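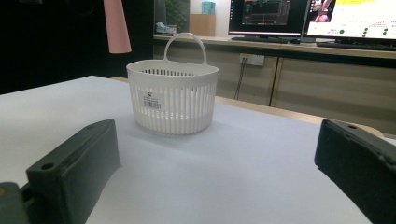 4.2 Small baskets with one handle

Next group, and the one we got most out of. Single-handled baskets, small enough to sit on a table, carried in one hand. Figure 2 has a typical one: white plastic, oval, one arched handle rising at the back rim, sides all narrow upright slats with slots between. The shop label is still on the front. We left labels on throughout the table sessions, for reasons given in 4.4.

The wording first. In the Kurna homes these were called "the little basket" whatever they held. In Tavach the name went with the contents, so "peg basket", "onion basket", and the name moved when the contents moved. We coded by shape and not by name. Some loss there. A basket called two things by two people in the same home was entered once, under the name used by whoever filled it.

What went in them. Pegs, mostly, then soap and cloths, then onions and garlic, then a long tail of odds and ends (batteries, string, seed packets, a single glove). The long tail matters more than its size suggests, see section 5. Homes that kept a basket for one sort of thing tended to keep it low down or on a hook. Homes with a mixed basket kept it on a worktop or table, in reach, and it filled up. Several people told us they only emptied theirs when they could no longer find the thing they wanted in it. We heard this in all three places, so it probably isn't a local habit, though the sample is what it is (section 3).

Slots versus solid sides. Slatted sides were liked for anything damp and for anything that needs air. Same slats were disliked for small loose items. Pencils and thin brushes poke through, crumbs and onion skin fall through and end up on the shelf. Two fixes came up again and again: a folded cloth in the bottom, or a sheet of newspaper. The cloth was more common in Krajčí and the newspaper in Kurna. No idea why and we did not follow it up. Should have done.

A point on cleaning, short because the notes are thin. Closely spaced slats catch dust on the inside edges, and people who wiped the basket by hand complained of it. People who dunked the whole thing in the sink did not. Whether a basket fits the sink was mentioned as a reason for buying it, which we had not expected and had no question for on the first form. Added for the second round.

4.3 The handle

One arched handle only in this group, no pairs. Where it sits on the rim makes a difference to what people do with the basket, more then we allowed for in the coding scheme. A handle over the middle gets in the way of the hand going in. A handle rising from one side of the rim leaves the opening clear, and people reach straight in from the other side. Against that, a side handle tips the basket when it is lifted with a heavy load. We saw this in the sessions with onions and not in the sessions with pegs or cloths. Most people put the other hand underneath without being asked or seeming to notice.

Hanging was the other use. A handle that will go over a hook turns a table basket into a wall basket, and in the smaller kitchens this was what it was bought for. Fixed handles were prefered for hanging. Hinged ones were said to be better for stacking, but hardly anyone owned enough of them to stack, so treat that as opinion.

Rims get a sentence too. A thick rounded rim was described as "kinder" and was often how people picked the basket up when it was full, ignoring the handle altogether. Thin rims were carried by the handle. We did not test this with matched pairs. Worth doing.

4.4 Table sessions

Set-up as in 3.2. Basket on a white-covered table, nothing in it at the start, pile of household items brought by the person taking part. They were asked to put away what they would put away, and leave the rest. No time limit. We stopped at 10 minutes if they had not.

Labels stayed on because taking them off changed how people treated the thing. In the pilot, baskets with no label were taken for ours, as in used, belonging to the project, and people were careful with them. With the label on they were taken as new and people just got on with it. A few peeled it off themselves as the first step. One said she couldn't put food in something with a price sticker on it, though there was no price, only the barcode and some print. Peeling was noted but not scored.

Order of filling. Flat things first, then big, then small down the sides. So far so obvious. Less obvious: with oval baskets people worked from the ends towards the middle and left the middle till last, where round ones were filled any old how. Long things (wooden spoons, brushes) went along the length if they fitted and stood upright if not. Once one item was upright the rest of that sort followed, even the short ones that would have lain flat. The Eson sorting sheets have a box for this, "first upright item", and it turned out the most useful box on the sheet.

What was left on the table at the end is in the appendix. Mainly paper. Letters, receipts, leaflets. People did not think of a slatted basket as somewhere for paper, and when asked said it would bend or get damp, including people who kept receipts in just such a basket at home. We put this to two of them. Both said that was different.

4.5 Limits of this part

Plastic only. Wicker and wire were in the home visits but not in the table sessions, so nothing above about slats should be carried over to them. The visits in April caught spring cleaning in Tavach and not in the other two places, and the mixed baskets there may be tidier than usual for that reason. Payment was the same for everyone. Sessions were held on a table at standing height and a few people asked to sit, which we allowed, and which may have affected the reaching notes in 4.3 (seated people reach over the rim, standing people reach down into it). Not corrected for.

Wall baskets and anything with a lid are dealt with in 4.6.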